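Why Do Books Have Hard Covers?

Pick up a book and look at it from the side. The thin edge that holds everything together is called the spine. The flat parts at the front and back are the covers, also called boards. Between them are the pages.

Paper bends and tears easily. A hard cover keeps the corners of the pages from folding when the book is dropped in a bag or pushed onto a shelf. Hardcover books cost more to make, so many stories are also sold as paperbacks — the words are the same, but the cover is soft.

How is a hardcover made?

First, large sheets of paper are printed and folded into small bundles. Each bundle is called a signature. The signatures are stacked in order and sewn or glued together along one side. A book of 200 pages needs quite a few of them.

Next comes the case. Two pieces of stiff board and a narrow strip for the spine are covered with cloth or printed paper. The pages are then glued into the case using strong sheets called endpapers.

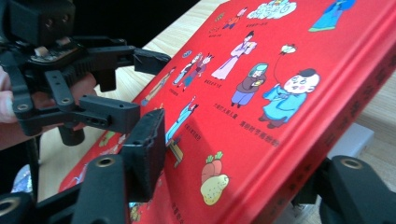
A red hardcover book with cartoon figures and Chinese text on its cover.

Try it yourself

Open a hardcover book and look down at the top of the spine. Can you see the small bundles of folded pages? Some books have them and some have single sheets glued in a flat row.

Words to know: spine, board, signature, endpaper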